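# The Dell is open again, and I'm having the best time

I've had the old Dell desktop on its side since Wednesday and I still grin every time I look into it. There's something about a big roomy case with a green board at the bottom — everything is right there, you can point at each part and say its name, and most of it comes out without a fight.

This one came to me through Marcela Vrabec, who cleared it out of the back office at Zidcombe along with 20 keyboards and a fax machine (I took the computer, I left the fax machine). It had been running the same spreadsheet for years. The spreadsheet has 1,286 rows and she would like it back, please, so the drive is staying put in its cage until I've made her a copy.

What I wanted from this round was the memory and the processor. I love doing memory! You push the little latches, the module lifts, and you get that long skinny stick with its chips all in a line and the contact edge along the bottom. Then the slots are sitting there open and you can get in between them with a soft brush, which I did for far too long on a different machine last June and ended up with dust in my tea.

The processor is the part that used to scare me. Cooler off, old paste wiped away with a coffee filter and some alcohol, and suddenly there's that plain square of metal looking back at you. My friend Otakar Havlíček taught me on a machine we called Jolter, and his whole lesson was "lever first, fingers second, and put the sandwich down." I still say it under my breath.

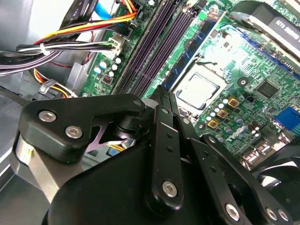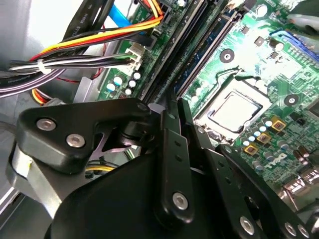
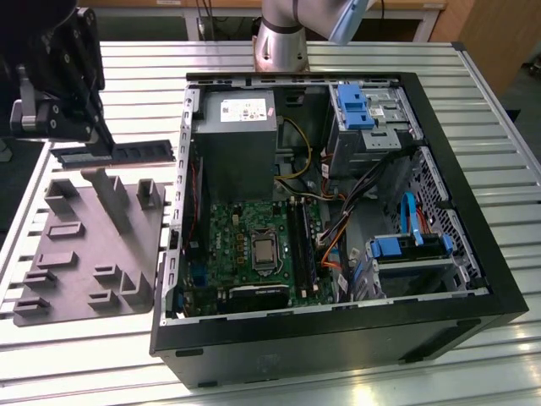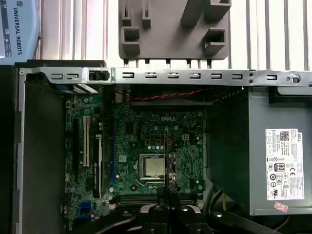
*The Dell with its insides showing. The third one has the whole tower, lying on its side.*

I keep going back to the second picture for the three gold-colored squares in a diagonal line next to the capacitors. Those are inductors, part of the circuit that feeds the processor its power, and I find them weirdly beautiful. The DELL logo is printed on the board right beneath them, too, in case you forget whose it is while you're down there.

The cables are another story. In the third picture you can see how they come across the case in one thick black bundle, plus a yellow one that loops out from the power supply and curls back on itself. I have a bag of velcro ties from Koutsoukos (the hardware store, not the bakery) and big plans for them. I'd like that bundle tucked along the side so the air has somewhere to go.

Still on the list:

- fresh thermal paste, the small tube
- a new coin battery for the clock
- find out how much memory this board will really take
- velcro, velcro, velcro
- copy Marcela's spreadsheet in 2 places before I so much as breathe on that drive

Once it's back together it's going to the reading room in Vultunthorpe, where they have a card catalog of 3,000 local photographs and want something simple to type it all into. An old desktop is plenty for that, and I can't wait to see it on a desk with a keyboard in front of it. More when the paste shows up!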